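Repairs to campus plaza to start in April, with walkway kept open

Work to repair the paving on the main plaza at Bernholm campus will begin in April and is expected to last 27 weeks, the campus grounds office said in a notice to staff and students.

The job covers the open paved area between the lawn and the raised buildings at the far end. Contractor Hajji has been hired to lift and reset slabs that have settled, seal cracks and clean out the joints. The plaza was last given a full repair nine years ago. 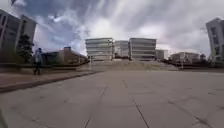
CAMPUS AND GROUNDS

The plaza will be closed in five sections, one after another, so that people can still cross it on foot. The raised walk along the side will stay open throughout, according to the notice. Anyone heading for the brick building will be directed that way whenever the nearest section is fenced off.

Nadja Rüegg, who manages the grounds office, said the order of work was set after a survey of the surface last fall.

"We are starting at the end closest to the main building and working out," Rüegg said. "That is where we had the most reports of uneven edges, and it is where deliveries come in."

Fencing for the first section will go up the evening before work begins. Crews will be on site from 7:30 a.m. until 4 p.m. Saw cutting, the loudest part of the job, will not start before 9 a.m. and will stop during exam periods.

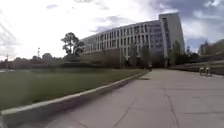 Cracks make up a large share of the repair list. The survey sorted them into those that only need sealing and those where the concrete has to be cut out and poured again. Long ones, such as the crack that runs down the pale pavement on the lawn side of the long building, will be checked again by the contractor before a method is chosen. The low curb next to the grass is to be left in place, and vehicles will not be allowed to cross it onto the lawn.

Taha Helmy, site manager for Hajji, said the crew would try to reuse as many of the existing slabs as possible. New ones will come from Dodoma, a supplier that has cast a trial batch to match the gray of the old surface.

"New concrete always looks a little lighter at first," Helmy said. "Give it a couple of winters and it settles down."

Drainage is the other part of the contract. Rainwater now collects in two low spots after heavy storms, and slabs there will be reset at a slight fall. More than 60 yards of joint filler will also be replaced near the curb.

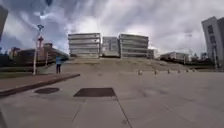
The grounds office had considered adding the embankment to the same contract but decided against it. Rüegg said the slope would need its own survey, and that money for it had not been approved. For now the bank below the banded gray-and-white buildings, where the grass has grown dry and patchy, will be reseeded by the campus's own crew once the paving is finished. The lighting along the edge of the plaza is also outside the project, and lampposts will keep working during construction.

Some people who use the plaza every day said they would like the work to go further. Zineb Mahrous, a graduate student, said she crosses it with a bicycle and has learned to avoid certain joints.

"I'm glad they are fixing it," Mahrous said. "I would also like a few benches, and some shade in the summer."

Benches are not part of the plan. Jarrah Pearce of the campus planning team said seating had come up in most of the written comments and would be looked at separately next year. Pearce said the team wanted the surface finished before anything was fixed to it.
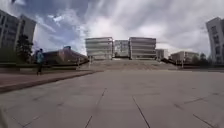 The plaza and the broad steps at its far end. The walkway at left will remain open.

The steps will be worked on last, one half at a time, so that the other half can be used. Step-free access to the buildings at the top will be by the service entrance, and the grounds office said signs would be posted before the steps are fenced.

The weekly lunch market run by Rulluta will move to the parking lot behind the library until the plaza reopens. Market organizer Hatem Zaki said all of the current vendors had agreed to the move and that hours would stay the same.

A map of the closures will be posted at building entrances and updated as each section is completed. Questions can be sent to the grounds office.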